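Ticket 193 — Korkcombe home-help sim, rug tidy-up task
Opened by: Faith Kioko
Status: open

Great fun, this one! I'm trying to find out if the arm can clear a living room rug yet. Toy brick first, then the box of dials. Both are in the same simulated room. 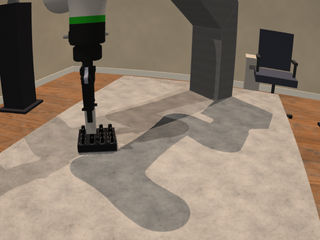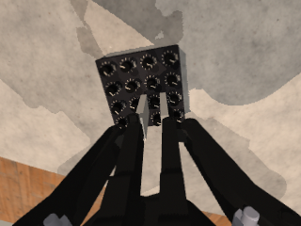 Brick: 83 good pickups out of 83 on the Bakilana build. I cheered.

Dials: here's the trouble. I ask for a single knob to be turned and the planner picks its neighbour, or stops with "target unclear". Tried so far:
— restarted the planner, no change
— slowed the approach to 8 mm a second, a bit better
— swapped to the older Arurham grip settings, worse

Reply from support: Please turn off shadow casting and run it again with the wrist camera only.

Faith: Done. Got 2 correct turns in a row, then the neighbour again. Still, that's 2 more than last week! My guess is the hand blocks its own view at the last moment. Logs uploaded. Could I try the Plosumdale patch before December?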